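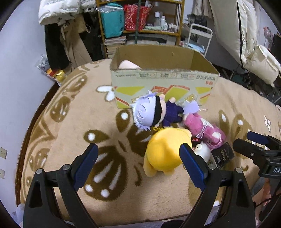 Babita reckons we're all teaching the thing to take our jobs and we ought to be charging double for it. She came out with it at tea break, mouth full of biscuit, and then Omprakash said he'd been hearing the same since the labelling machine arrived and he's still here, isn't he, and she said yes but are the labellers? Which shut him up for a bit. There were eight on labels when I started at Cokdale and now it's Sayaka and a screen.

I've been turning it over all evening, so I may as well get it down.

Day went like this. Grippers from nine, soft toys again. Pick one up, into the box, tip the lot out, start over. I like soft toys much better than the tins we had in January because if you drop one you don't have to apologise to your foot. They're harder than they look, though! With your own fingers you just grab whatever bit is nearest and the rest follows. With two pads on the end of a handle you have to think about where the middle is, and anything in a plastic bag slides about, and the dangly bits catch on whatever's next door. I've packed toys for Rawat for years and never once thought about the middle of a toy.

Pushpa wants everything slower. Slow in, close, lift, pause, over the box, let go. She says the Sutix people can't use it if we rush, and I do try, but I spent so long being told off for dawdling (the old target was 60 an hour and woe betide you) that my arms just go. It's the strangest part of the whole change for me. All those years of going faster and now I'm paid the same money to be careful.

And I'm less tired, I should say that. My shoulder hasn't woken me up since February. But my wrist is grumbling instead, the right one, from the squeezing, and there's no line for wrists on the form. Told Pushpa. She wrote it on her hand, so we'll see.

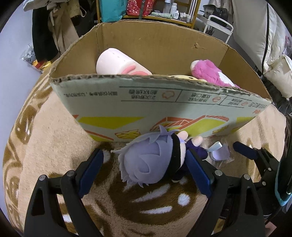
The other thing is the talking. On the old line you could natter all shift with your hands going by themselves, and I knew everything about everybody's kitchens and in-laws. With the grippers you have to concentrate, and by the time you've finished a run you've forgotten what you were going to say. Sze-wing says she misses the gossip more than she'd miss the wages. I wouldn't go that far but I know what she means.

Omprakash got 157 good runs signed off last week and was unbearable about it. I was well behind, partly the wrist and partly because I will keep trying to lay them in nicely. I can't help it. Pushpa says in is in, it doesn't matter which way up they land. Well, it would matter to me if I was a child opening the box, and if the arm is going to learn from somebody it might as well learn some manners.

Babita asked her straight out, before we went home, what happens when the Mamach contract starts and the arms go live. Pushpa said there'll be people needed to watch them and sort out the muddles, and that she'd like it to be us, and she hadn't been told how many. She did look at us when she said it, I'll give her that. Babita said like isn't a rota.

I don't know. I think I'd be all right at sorting out muddles. Sayaka does it with the labels and says it's mostly waiting, then five minutes of everything beeping. I'm going to ask her if I can sit with her one dinner hour and see what she presses.

Wrist in a bowl of warm water while I write this, so excuse the left-handed scrawl. Must find the old strap, I think it's in the drawer with the batteries.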